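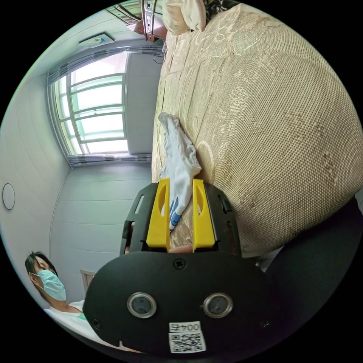

Getting a duvet into its cover without help

Most people learn this job by losing at it. My own method was to climb inside the cover and shout, until Maribeth Aquino showed me the roll. It takes three minutes once you have the knack and a good deal longer while you are getting it.

1. Turn the cover inside out and lay it on the bed, open end at the foot.

2. Put the duvet on top, corners matched. If it has a label, keep that at the foot, where it can't tickle anyone's chin.

3. Start at the head and roll both layers together, tightly, like a very dull Swiss roll. Evict the cat first.

4. At the foot, pull the open end of the cover around each end of the roll so the whole sausage is tucked inside. This feels wrong. Carry on.

5. Fasten the middle buttons, then unroll towards the head. Shake from the bottom corners and do up whatever buttons are left.

King-size duvets are harder work, and a thick winter one will fight you. Dexter Maglaya pegs his corners before rolling, and swears by it. He also irons his pillowcases, so weigh his advice accordingly.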